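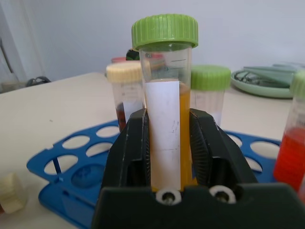

Posted by M. Tateo, second-year student and robotics club member

So we've spent three whole club evenings on test tubes. Proper screw-cap centrifuge tubes, in a proper blue rack, and I have learned more about lids than I ever wanted to!

The task is called Bolo (I missed the meeting where it got its name, so don't ask me). The arm has to take a tube out of the rack, hold it up straight, and put it back in a hole that's free. That's it. We get 40 attempts at the Prarnside student meet in January, and you lose points for every tube that goes back in wonky.

I'm on gripping, which I picked because I thought it would be the easy bit. The fingers have fine ridges down the inside, and they're lovely on the plastic, but the paper labels are another matter. Squeeze on the label and it can creep. Squeeze lower down and the fingers want to argue with the rack – and with whatever tube is standing next door. I've ended up closing in two steps, a gentle one and then a firmer one, with a wait of 700 milliseconds in between. It looks as if the arm is having a little think. I'm quite fond of it.

The coloured liquids were my idea and I'm still pleased with them. Orange is my favourite to work with, as you can see the level through the side of the tube and spot a tilt straight away. Red is good too. Clear is hopeless under our lights, at least for my eyes.

Green lids for the runs, please, if anyone from the club is reading this. The cream ones keep getting put down on the table and then I find them with my elbow.

My best run so far was 9 tubes in a row, then I changed one number in the Zoëga script (our name for the bit that plans the moves) and it went back to two. I've put the number back. It's line 145, and I've written DO NOT TOUCH next to it, mostly for myself.

Next session I want to try the rack turned sideways – and somebody needs to bring more paper towels, we're down to the last roll.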